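Esteban Street finally gets its furniture swap back

The Ollari furniture swap returns in July after a gap of 2 years, during which residents of Esteban Street were forced to keep their own sofas.

The swap will take over the old Tolteo bus garage from 8 a.m., with doors closing at noon or whenever the last wardrobe finds a home. Past experience suggests noon. At the previous swap, 171 households brought 987 pieces through the doors, and a fair number of them carried home something larger than what they came with. The town has asked people to measure their stairs this time.

Rules are much the same as before. Anything you bring must stand up by itself and be clean enough that you would sit on it in good trousers. Mattresses are out. So are pianos, a rule added after the last event, when one arrived early and stayed until fall.

Each household gets two tickets at the door, good for one large item apiece. Lamps, stools and side tables don't need a ticket, and neither do mirrors — though the line for mirrors has a reputation, and early birds should expect elbows.

Prollico, the moving company on the corner, will lend hand trucks for the morning in return for a deposit. It will also deliver within town limits for a fee, which the company describes as modest and last year's customers would have described the same way, had there been a last year.

Dining sets must be swapped whole. Orphaned chairs go to a separate corner, where they can be matched with tables that have given up hope of finding their own.

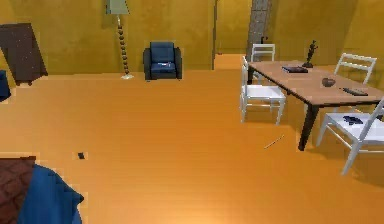 What to bring

Proof of address, a tape measure, some rope and a friend with a strong back. Blankets for wrapping are welcome. Parking is on the garage's north side, and vans must be gone by 1 p.m.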